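Print this story | E-mail this story

Hưng Thân packed samples by hand at Torham for 17 years. In May the Colisley shop put a robot arm on the bench next to his, and his job changed more than he thought it would.

"Before, I did 200 sheets a shift," he says. "Lay it down, line it up, next one. My neck hurt by lunch."

The arm does a share of that now, and Thân spends most of his time setting up jobs and checking what comes off the board. He got two days of training from Stasiv, the firm that set up the cell, and learned the rest by trying things.

"Paper is harder than people think - it's thin, it slides, and it doesn't care about your program," he says.

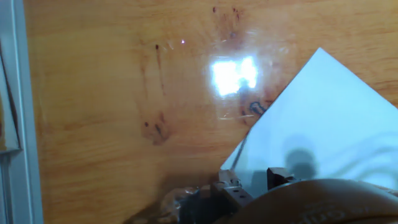
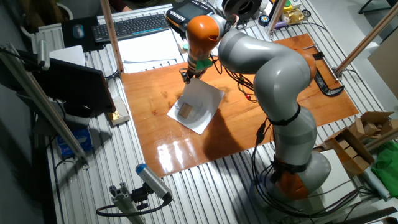
Paper on the wooden board, with the gripper close to it.

Did anyone lose a job over it?

"Two people moved over to shipping, and they kept their pay. I asked about that before I agreed to the training."

He misses the talk at the old bench. There used to be four of them side by side, and now he often works a morning without a conversation. He has told his supervisor this. The shop is looking at putting the Skornum line in the same room, which would bring a few people back within earshot.

His own pay went up a little. He still does the odd sizes by hand, usually after 3 p.m., and says he wouldn't want to give those up.

Comments (2) | Share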